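**Ticket:** left gripper pose jumps during two-handed bread pick-up
**Component:** Skinavine tracker (pose fusion), Bridby replay tool
**Reported by:** Emiliano Quiroga
**Assigned to:** Erdal Değirmenci
**Priority:** medium
**Status:** fix merged, one item left open

## Report (Emiliano)

On the bread task the left gripper pose jumps sideways in the fused track. The jump lasts a few frames, then the pose snaps back. The right gripper is clean in the same recordings. In Bridby the left finger appears to pass through the plate and come back out the other side.

I first noticed it in replay, when the planner refused the path with `joint velocity limit exceeded, segment 3`. The planner is correct to refuse it. The input is wrong.

Of 24 recordings I replayed, 12 have at least one jump on the left. None have one on the right. I have not changed the tracker config from the default that ships with the Rurkatside branch.

Steps to reproduce:

1. Check out the Rurkatside branch and build with default options.
2. Load any bread recording from the shared folder.
3. Run `skv fuse --both --out track.bin`.
4. Open `track.bin` in Bridby and scrub to the part where both fingers come in toward the slice.

Expected: smooth left and right tracks.
Actual: left track jumps, right track smooth.

Head view at the point where the fingers close in: 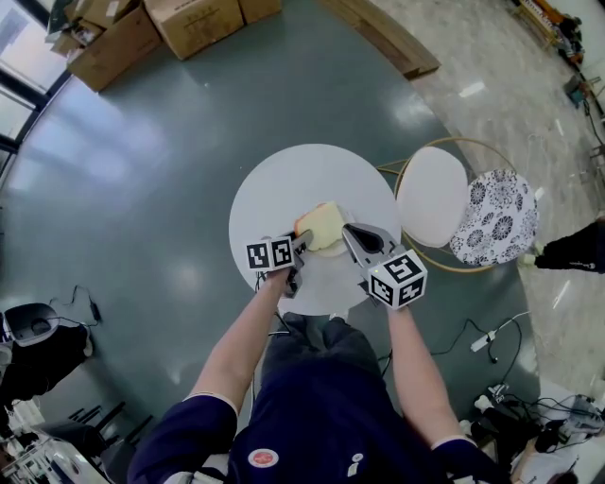
*Bread task, head camera. Marker cubes on both grippers, slice on the plate between the fingers.*

## Log

**09:40 - Erdal**

Reproduced on the first recording I tried. Same signature as in the report: translation error mostly along the camera's x axis, with a rotation flip at the same time. That combination usually means the marker solver has picked the wrong one of two possible poses for a flat marker seen nearly square-on.

Before I chase that, please confirm the cube geometry files. The two cubes are not the same size, and if both sides load the same file the left will be wrong by a scale factor. That would give a constant error and not a jump, but I want it ruled out.

**09:55 - Emiliano**

Confirmed. `cube_left.yaml` and `cube_right.yaml` are different files and both are being read. Startup log:

```
[skv] loaded geometry: cube_left.yaml (faces ok)
[skv] loaded geometry: cube_right.yaml (faces ok)
[skv] imu stream: left ok, right ok
[skv] fuse mode: head+wrist
```

I also swapped them on purpose to see what it would look like. Both tracks go off at once and stay off. It does not look like the fault.

**10:30 - Erdal**

Thanks. Ruled out.

Next I dumped the raw solver output before fusion. For each frame the solver returns two candidate poses with a reprojection error for each. When it sees more than one face of a cube, the second candidate is much worse and there is no question which to keep. When it is working from one face, the two errors are close together.

Left side, around one of the jumps:

```
frame faces err_a err_b kept
n 2 low high a
n+1 1 low low a
n+2 1 low low b <-- jump
n+3 1 low low b
n+4 2 low high a <-- snap back
```

I replaced the numbers with low and high because the values vary by recording and the pattern does not. Full dump is attached to the ticket.

So the solver is doing what it can with one face. The question is why fusion accepts the flip. It has the previous pose and the IMU, and both say the gripper did not turn over between two frames.

**10:50 - Emiliano**

Could it be lighting? The windows are bright, and the floor is glossy enough to throw some of that back up at the faces.

**11:15 - Erdal**

Lighting could explain losing a face, so it may be part of why we drop from two faces to one. It does not explain fusion keeping the wrong candidate afterward. I would like to fix the second part first. We will always lose a face at some point.

For what it's worth I ran the detector with the exposure correction on and off. A few frames gain a face. The jumps are still there in the rest.

**13:05 - Erdal**

Found it. The candidate check in `fuse/select.cc` compares each candidate with the last accepted pose and rejects anything that has rotated too far. There is a timeout on that check. If the last accepted pose is older than the timeout, the check is skipped and the candidate with the lowest error wins, even by a hair.

The age of the last pose is worked out from the wrist stream clock. On the left the wrist stream is stamped late compared with the head stream, so the last pose always looks older than it is. Add one dropped frame and it goes past the timeout. The right stream has much less offset and never gets there.

That fits the report: left only, short, and it recovers as soon as two faces are visible again.

**13:20 - Emiliano**

Is the late stamp from our side or from the driver?

**13:45 - Erdal**

Driver, I think. The Ortuño capture layer stamps wrist frames on arrival and not on exposure. Both sides do this, but the left goes through the same hub as the head camera and waits its turn.

Two changes needed, then:

- Use the exposure time for the pose age. It is already in the frame header and we were ignoring it.
- When the check does time out, fall back to the IMU prediction. Never fall through to lowest error with one face.

I am also adding a warning to the log whenever the fallback is used. At the moment it is silent, and that cost us most of the morning.

**14:30 - Erdal**

Patch is up on the branch `select-age`. Please test with the wrist view as well as the head view. The wrist cameras look out past the gripper body into the whole room, so they pick up plenty of background for visual odometry, but a fair bit of it is people and other equipment. I want to know whether the wrist odometry holds when something in that background moves.
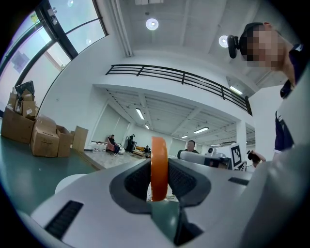

The mask for the gripper's own body is the other thing to check. If the mask is too tight, features land on the housing. Those never move in the wrist view and the odometry reads them as the hand standing still. Use `skv mask --show` and look along the edge of the opening and the vent slots. Those have strong straight lines and are the first places a feature will stick.

If you find any, widen the mask by a few pixels with `--grow` and run again. Don't edit the mask file by hand, as it gets rebuilt on the next calibration.

**15:10 - Emiliano**

Built `select-age` and ran the full set again.

| Check | Before | After |
|---|---|---|
| Recordings replayed | 24 | 24 |
| Left track jumps | 12 | 0 |
| Right track jumps | 0 | 0 |
| Planner refusals | 12 | 0 |

The fallback warning shows up in 4 recordings, all on the left:

```
[skv] WARN select: pose age over limit, single face, using imu prediction (left)
```

In each one the track stays smooth through the warning and picks up the marker again with no visible step in Bridby.

Mask: there were features sitting on the housing, on the edge of the lower vent. Ran with `--grow 3` and they are gone. I did not see any on the opening itself.

**15:25 - Erdal**

Good. Please put the grow value in the config so it doesn't live only in your shell history.

What about the background question?

**15:50 - Emiliano**

Config updated.

Background: mostly fine. The railing and the window frames carry most of the features and they don't go anywhere. When a person close to the camera fills a large part of the view, the inlier count drops, and in 3 recordings it drops below the limit for a moment. Fusion leans on the head markers and IMU there, so the fused track is still good. The wrist-only track drifts.

The lens distortion near the edge of the view may be making this worse. The window frame has a strong bend in it, and features out there have a higher residual than those near the middle even after undistortion.

**16:05 - Erdal**

Agreed that is a separate problem. The calibration pattern probably never reached the corners. I'll open a new ticket for the wrist calibration and link it from this one. I don't want to hold the fix for it.

Merged `select-age` into the Rurkatside branch.

## Resolution

**Cause:** the pose age check used arrival time in place of exposure time. On the left stream this pushed the age over the timeout, the consistency check was skipped, and the solver's wrong candidate could be accepted when only one cube face was detected.

**Fix:** pose age now comes from the exposure time in the frame header. With one face and a timed-out pose, fusion uses the IMU prediction and logs a warning.

**Config change:** body mask grow set to 3 pixels.

**For anyone with older tracks:** the raw recordings are fine and do not need to be captured again. Rerun `skv fuse` on them with the current branch. Tracks made before the merge should be deleted from the shared folder so the planner doesn't pick them up.

**Still open:** wrist camera calibration toward the edges of the view (Erdal). Hub layout on the left side, so that the wrist stream does not wait behind the head camera (Emiliano, no date set).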